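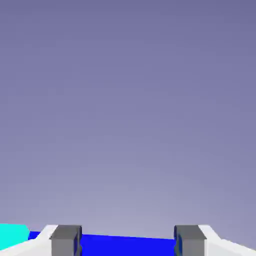 A resident of Emenham wrote to the parks office in September that the new path at Trallitz Park was welcome, but that families with strollers still had to cross wet grass to reach the splash pad, and asked when that last stretch would be paved. The office has replied that the connecting path is included in the second phase of work, which is described in this report.

## Reporting period

This report covers the second half of the grant year for the Trallitz Park improvement project. It is submitted to the Inberg Fund under the terms of the grant agreement. Financial statements are provided separately.

## Work completed

The main loop path has been rebuilt and opened to the public. It now runs from the Mill Street entrance past the ball field to the lower parking lot. A section of 245 feet near the creek was raised and regraded after the engineer found that the original base drained toward the path. This change was approved in writing before the work began.

The contractor, Ranjbar Paving, also installed 2 accessible picnic tables beside the shelter, with level paving on all sides. Five benches were placed along the loop. Three have backs and armrests, as requested by older residents at the spring open house — the other two are backless and stand at the edge of the ball field.

The drinking fountain by the playground was replaced with a model that has a lower basin and a bottle filler. The old water line was in worse condition than expected and was replaced as far as the shutoff valve.

## Work in progress

Grading for the connecting path to the splash pad is almost finished. Paving was scheduled for early fall but was moved back when the concrete supplier changed its delivery dates. The path will be five feet wide and will meet the same slope limits as the main loop.

Tree planting has not started. The planting plan calls for 40 trees, mostly oak and serviceberry, along the west side of the loop and around the parking lot. The nursery has confirmed the order. Planting will take place after the first hard frost.

## Changes from the approved plan

The office requests approval for one change. The plan placed the bike rack next to the restroom building, where it would narrow the walkway when full. Staff propose moving it to the grass strip by the lower parking lot. The cost is the same, and no change to the total award is requested.

## Public use and comments

The loop has been in steady use since it opened, especially in the early morning and after 5:00 p.m. Most comments received concerned the splash pad connection, lighting near the shelter, and dogs off leash on the ball field. Lighting is outside the scope of this grant and has been referred to the town's capital plan. New leash signs have been ordered from the general parks budget.

## Next steps

The connecting path will be paved as soon as delivery is confirmed, and the fencing around that area will then be removed. A site visit by Inberg Fund staff can be arranged at any time through the parks office. The final report will include the planting record and the engineer's closing inspection.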